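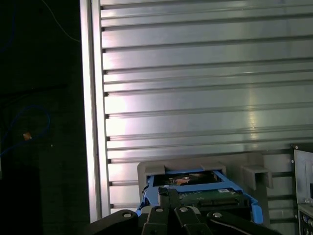
4. Setting up your book's interior file

Tustitz builds the print file from your manuscript. Finish copy edits before you begin - any change made after step 6 means exporting again.

1. Open the project and choose Book > Interior.
2. Set the trim size. For a paperback, enter 148 mm for the width.
3. Enter the final page count. Tustitz uses it to work out the inside margin. The limit for glued binding is 592 pages.
4. Under Body Font, pick Jaltum or load your own. A font you load must allow embedding.
5. Mark each chapter title with the Chapter style. Titles typed in bold are left out of the table of contents.

Note: Blank pages count toward the total.
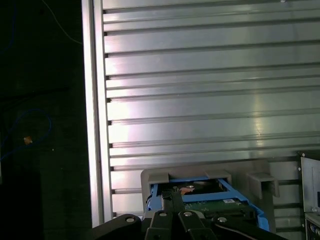
6. Select Export > Print PDF. A book of 260 pages takes a few minutes. Leave the window open until the file name turns green.
7. Open the PDF and check the copyright page, the running heads and the last page of every chapter.

Caution: Exporting again replaces the earlier PDF. Rename any copy you want to keep.

If the export stops with message 158, an image is below print resolution. Replace it and repeat step 6.

The cover is a separate file. See section 5 for spine width and bar code placement.

Revised May 2018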